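Ticket 3747 - Left hand stops short of plate rim during demo run
Site: Kornimside, demonstration room
Opened by: Seo-ah Ok
Opened: January 12, 2021
Priority: High (visitors from Cerach expected)
Status: Closed, one item carried over

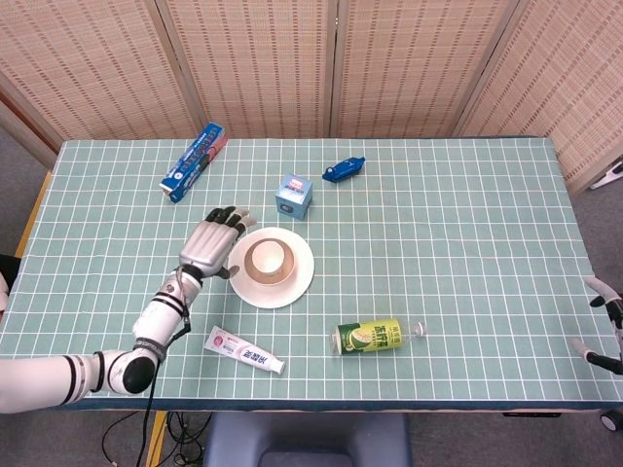 Symptom

During rehearsal for the Cerach visit the left arm went to the pre-grasp pose beside the plate and held there. The thumb did not close on the rim. After the wait limit the controller logged code 142 (contact not confirmed) and the sequence stopped. The right arm stayed in its ready pose. No protective stop, no joint fault.

Setup

Two arms, Flunen controller, demo script "table clear". Table with the green grid cloth, screen behind. Objects on the table: plate with cup, drink bottle lying flat, toothpaste tube, toothpaste-type carton, small light blue box, toy car. The script handles the plate and cup first, then the bottle. The other items are left alone until the second half.

Log

1. Restarted the script from step one. Same stop, same pose, code 142.

2. Removed the cup and ran with the plate only. Same stop. Weight on the plate ruled out.

3. Ran the hand through open and close from the service panel, no object. All fingers moved through full range. Thumb motor current normal.

4. Checked the wait limit in the script. Set to 400 ms. The version used for the July open day had 2060 ms. The short value came in with the Kļaviņa settings file, which was loaded on this controller last week for bench tests and not removed.

5. Restored 2060 ms. Thumb closed on the rim, contact confirmed, plate lifted. Put the cup back and repeated. Passed.

6. Full sequence run end to end. Stopped once at the bottle - the right hand closed on the label and the grip check failed. Moved the pick point toward the neck in the script. Next run passed.

Cause

Wrong settings file. The controller gave up before the thumb had time to report contact. Hand hardware is fine.

Notes for the visit

Load the demo settings file before power-up and read the wait limit back from the panel. Do not edit it from the bench laptop.
Keep visitors on the far side of the screen until both arms are in ready pose.
Stop button stays with the operator.

Carried over

Flunen support asked whether the panel can show the name of the active settings file. Request sent, no reply yet. Bottle pick point to be saved to the master script after the visit - assigned to Seo-ah Ok.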